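3.2 Simulated plate handling task

The student team built the simulated version of the task before any arm time was booked. Woo-jin Wang modeled the deck and the plate holder from measurements taken in the teaching lab, and Declan Naylor wrote the controller that brings the gripper to the plate. The course, run by Clive Dunmore, asks each team to move one labware item between two stations on a shared deck. The Skason team chose a 96-well microplate, which had given the previous year's class the most trouble.

The gripper approaches along the long axis of the plate, and its fingers close on the two long sides. A grasp is attempted only when the estimated plate angle is within 2 degrees of the finger direction. The wrist view used for that estimate is rendered at every control step. An example with the fingers on either side of a black plate is given in Figure 2.
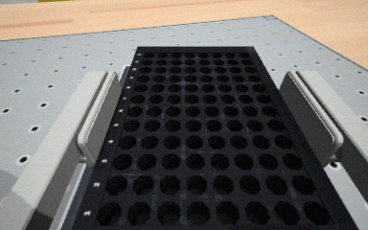 7 min read

Figure 2. Rendered view along the gripper fingers. Row numerals run up the left side of the plate, with row 1 nearest the viewer.

The steep view angle caused most of the early errors. Wells at the far end of the plate shrink to small dark ovals, and the numerals beside them can hardly be read, so the first detector, which looked for well centers over the whole plate, gave unstable angles. Naylor replaced it with a fit to the plate rim and kept the near rows as a check. The holes in the deck panel were a second source of false matches — they are also dark, round and evenly spaced — and were masked out using the known deck position.

Each trial began with the plate in its holder and a small random offset applied to the arm. The team ran 19 trials with the rim fit. A trial was scored as failed if the plate tipped, slipped or touched the holder on the way up. Two failed, both at the largest offsets. Gareth Mottram repeated these with a slower closing speed and got the same result, which points to the angle estimate as the cause. Changes made to the estimate after the January review are covered in Section 3.3.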